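Small Rooms Need Less Speaker Than You Think

Every few months somebody asks me what to buy for a church hall, a school gym or a bar with a stage in the corner, and they have already half decided. They want the biggest powered speaker the budget will cover. I think this is a mistake in most cases, and an expensive one.

I mixed sound in small rooms for eight years before I started writing about it. The worst nights were almost never short on volume. They were nights when the singer could not hear herself, the voice was lost at the back, and the person at the mixer answered every complaint by pushing the faders up.

Take the hall that Gladys Lyimo runs. It seats 44 people on folding chairs, with hard walls and a low ceiling. The hall bought a pair of Temba cabinets with 15-inch woofers, on the advice of a shop, and spent $810 on the pair. They sound fine outdoors. Inside, the low end piles up against the back wall and speech turns to mud. Last August she borrowed two small Pastard boxes with 8-inch drivers, put them on stands well above head height and angled them down a little. People in the last row could follow every word.

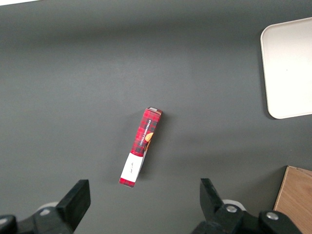

Vanilla shortbread in a red tartan box.

The usual answer is that a big speaker can always be turned down. That is true as far as it goes. But you still have to carry it, find a stand that will hold it, and get it high enough to clear the front row. Most people with a heavy cabinet give up on the stand and leave the thing on the stage floor, where it plays into the knees of the audience. A light speaker at the right height beats a heavy one at the wrong height.

Wattage does not help the buyer much either. The large number on the carton is nearly always peak power, a figure the amplifier can reach for an instant. Doubling the power gets you three decibels, and many listeners would call that a small change. I would sooner see the coverage angle printed in large type. Adeel Khattak, who installs systems for a living, disagrees with me here. He says customers need one simple number and power is the one they understand. I think they understand it because it is the one they have always been given.

Then there are cables. Too many buyers put the whole budget into the cabinets and pick up whatever leads are near the register. A balanced XLR cable with decent connectors costs little and lasts for years. Buy one more than you need. For a hall this size I would also keep $40 aside for a padded bag, as grilles get dented in car trunks.

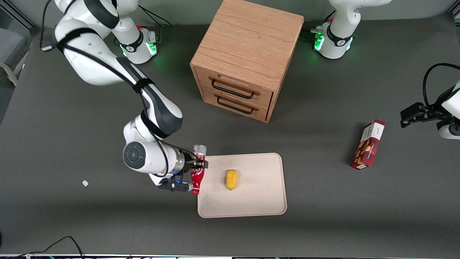 The red bottle, held upright at the edge of the tray.

There are rooms that need real power – dance floors, outdoor stages, loud bands with a live drummer. Faraji Magesa runs a dance night with two Berum subs and I would not take either of them away from him. My argument is with the idea that his setup is what everyone else should be saving toward.

If you are buying for a small room, borrow or rent first. Set the speakers up high, have someone talk into the microphone, and walk to the back row and both sides. Do it with people in the seats if you can, as bodies soak up a lot of the high end. If the words are clear and the meters are not in the red, you have enough speaker. Put the rest of the money into a better microphone.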